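The Long Afternoon of the Paper Map

My mother kept the road maps in the pocket behind the passenger seat, and by the end of every summer there were more of them in there than the pocket had been designed to hold. They bulged. They worked their way out and slid under your feet, and if you were a child riding in the back you spent a good part of August with a state or two stuck to your bare calf. I thought of that pocket this spring when I drove across three counties with nothing to guide me but a folded sheet I'd bought at a gas station, the last one in the rack, with a sun-bleached stripe down the side where it had been facing the window.

I hadn't planned on a paper trip. I had planned on the usual kind, where a calm voice tells you when to turn and you arrive having seen very little. But the map was sitting there next to the beef jerky, and I have always been weak in the presence of a legend and a scale bar, and so I bought it, along with a coffee I didn't need, and spread it over the hood of the car in the parking lot like somebody's uncle.

If you haven't done this in a while, I recommend it, though you should pick a day without wind. The first thing that happens is that you see where you are in relation to everything else. A town you've driven past for years on the interstate is suddenly sitting on a river, and the river goes somewhere, and there's a little road beside it that has been keeping it company the whole way down. I found four such roads before my coffee was cool enough to drink. I took the crookedest one.

It led me, after a good deal of gravel and one very patient conversation with a cow, to Desjardins, a map store that has been doing business in the same brick building since before the highway came through. I say store, but it's closer to an attic with a cash register. There are flat drawers up to the ceiling and a rolling ladder to get to them, and a wooden table in the middle where you're welcome to unroll anything you like so long as you've set your drink on the windowsill first. A card taped to the register says so, and another card, underneath it, says so again more firmly.

The woman at the counter that afternoon told me there are 4,000 sheets in the drawers, give or take whatever has been sold and not yet crossed off, and that the ones people ask for most are the ones of places that have changed. They want the county before the reservoir, or the neighborhood before the bypass. A man had been in that same morning looking for the street where his grandparents had a bakery, and when she found it for him he stood at the table for the better part of an hour with his finger resting on the corner, and then he bought two copies and asked if she could mail one to his sister.

I can understand that. A map that's out of date is a strange and generous thing. It goes on telling you, in the same confident type, about a ferry that hasn't run in decades and a schoolhouse that is now a field of soybeans, and it does this without a hint of sadness. My own weakness is for the surveys, the big plain ones with contour lines as fine as hair, where you can put your nose right down to the paper and feel the hill coming up to meet you. I came away with one that first visit, and I went back for another in a week, and I'm not going to tell you how many there have been after that.

People who fold maps for a living, or used to, will tell you that the fold is the whole art of it. I got to see this for myself at Kuketti, a small press an hour north, which still prints trail maps for parks and hiking clubs and the odd church that wants to send its members on a walking tour. They have a folding machine from the middle of the last century that takes up most of the back room and makes a sound like a deck of cards being shuffled by a giant. It does the accordion pleats first and then the cross folds, and a finished map drops out the far end into a wire tray, still faintly warm from all that handling. I held one against my cheek, which I hope was all right with them.

The pleats matter because of the car. A good road map is folded so that you can open it to just the piece you need, flip to the next piece when you run out of road, and never have to spread the whole thing in front of the driver's face. My father never learned this, or never believed it. He'd open the entire state across the steering wheel at a stop sign, and my mother would look out her own window and hum. She could refold a map in her lap without looking down. I've tried all my life to do it as she did, and I still end up with a fat lopsided packet that has the index on the inside.

At Kuketti they were kind enough to show me. You start from the long way. You let the creases go in the direction they want, and you don't force anything, and if it starts to fight you, you open it all up again and begin over. I practiced on their reject pile for most of a lunch hour and got it right once.

Trail maps, I learned, are holding up better than road maps, in part because hikers get rained on and lose their signal and drop things into creeks. The press prints on a synthetic stock now for the wettest parks, a slick sort of sheet that you can wad up and rinse off. It's a fine product and I don't love it. It doesn't go soft at the corners. It won't ever get that furry feeling along the creases that tells you a map has been carried through a number of summers by someone who was glad to be out in them.

I don't want to sound like a crank about any of this. I use the map on my phone as much as anybody, and there have been nights, coming into a strange city in the rain with the lanes splitting every which way, when I could have kissed it. It knows about the accident up ahead. It knows the pharmacy is closed. What it does less well is let you wander around in it for no reason, the way you can with a big sheet on the kitchen table while the soup is on, reading off the names of creeks.

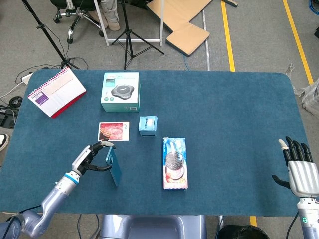

One reader wrote in, after I mentioned these travels in a column last September, to say that she keeps both going at once, the phone for the turns and the paper on the passenger seat for everything else, and that her kids have started fighting over who gets to hold the paper. She added that they've gotten her lost with it twice and that one of those times there was pie. I've thought about that letter a good deal. It seems to me a sensible way to run a car.

And the creeks really are the best part, if you ask me. Somebody had to name every one of them, and you can tell a fair amount about the mood of the day from what they came up with. On the survey sheet I've got pinned up over my desk there is a Hungry Creek and a Little Hungry Creek, and a few inches to the east, after what I imagine was a change in fortune, a Biscuit Branch. There's a hill with no name at all, only its height, 1,734 feet, printed beside a tiny triangle. I've become very attached to that hill. I looked for it on my last drive and I believe I found it, behind a feed store, with a water tank on its shoulder and some goats working their way up the near side.

I pulled over there to eat my sandwich and spread the sheet across the dashboard to be sure. The contours agreed with what was out the windshield, mostly. The feed store wasn't on the map, and there was a barn on the map that wasn't on the hill, and between the two of them I felt I'd been let in on something. When I was done I folded it up, and it went wrong somewhere around the second crease, as it always does for me, and I stuck it in the pocket behind the seat with the others.

Desjardins is open most afternoons and on Saturday mornings, and will hunt through the drawers for you if you telephone ahead with a county and a rough year. Kuketti doesn't keep a storefront, but the folks in the office will sell you a trail map at the door, and if the folding machine is running they'll generally let you come back and listen to it for a while. Bring your own sandwich. The nearest lunch counter is 3 miles down the road, and on the map I have it's still listed as a post office.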